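양팔 작업대 안전 점검표 (카룸게이트 작업장, 4월분)
대상: Abera 셀, 좌우 팔 각 1대
점검 사유: 우측 팔 비의도 동작 이후 재가동 전 확인
판정: 적합 / 조건부 / 부적합

1. 비상정지 버튼 동작
판정: 적합
의견: 네 번 눌러 네 번 다 멈췄다. 다만 전부 팔이 느리게 움직일 때 한 시험이다. 문제가 난 때는 저속이 아니었으므로 이 결과만으로 안심할 근거는 못 된다.

2. 이상 기록 검토
판정: 부적합
의견: 제어 프로그램 Rarum에 남은 오류 코드는 221 하나뿐이고 설명란에는 "통신 지연"이라고만 적혀 있다. 지연이 있었다면 팔이 서야지 왜 반대편 그리퍼 쪽으로 더 갔는지 설명이 없다. 공급사 Hirkuto의 회신은 "재시작 후 정상"이었다. 재시작은 원인이 아니다. 원인란은 공란으로 둔다.

3. 그리퍼 간 최소 거리 제한
판정: 조건부
의견: 소프트웨어 제한값은 53mm로 들어가 있다. 누가 어떤 근거로 정한 값인지 문서를 찾지 못했다. 사고 당시에도 같은 값이었다고 하니 제한이 걸리지 않았거나 걸려도 소용이 없었거나 둘 중 하나다. 두 그리퍼가 마주 보는 작업에서는 이 항목이 제일 중요한데, 지난 점검표에는 "이상 없음" 네 글자만 있다. 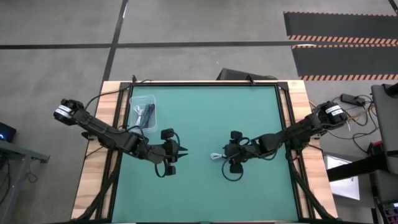 4. 손목부 케이블 여유
판정: 조건부
의견: 양쪽 그리퍼 아래로 검은 케이블이 고리 모양으로 처져 있다. 여유가 있어야 손목이 도는 것은 맞다. 그러나 여유 길이 기준이 없고, 걸림 시험은 한 번도 한 기록이 없다. 통신 지연이라는 말이 사실이라면 커넥터와 케이블부터 봤어야 한다. 왼팔은 상판에 놓인 마커 용기 모서리 가까이로 케이블이 지나가므로 용기 위치를 다시 정할 것.

5. 상판 위 물품
판정: 조건부
의견: 작업물인 흰색 케이블이 우측 그리퍼 바로 옆에 놓인다. 이 위치에서 집기 동작을 반복하는 동안 손을 넣어 위치를 고쳐 주는 습관이 있다고 들었다. 금지한다. 팔을 정지시킨 뒤 옮길 것.

6. 바닥 배선 및 통로
판정: 부적합
의견: 작업대 오른쪽 바닥에 멀티탭이 있고 선이 엉켜 있다. 어느 선이 팔 전원인지 꼬리표로 구분할 것. 줄무늬 테두리 매트를 깔아 둔 것으로 조치를 마쳤다고 보고되었으나, 매트가 있다고 배선이 정리되지는 않는다.

7. 재가동 조건
판정: 보류
의견: "2,000회 반복 무사고"라는 자료를 받았다. 한 팔만 움직인 시험이라 양팔 동작의 근거로 인정하지 않았다. 양팔 동시 동작, 실제 작업 속도로 다시 시험하고 원본 로그를 붙일 것. 요약표만 제출하면 반려한다.

종합 판정: 부적합. 2번과 6번이 해결될 때까지 무인 운전 금지.
다음 점검 시 지참: 케이블 교체 이력, 거리 제한값 산정 근거, 221 코드 발생 전후 로그.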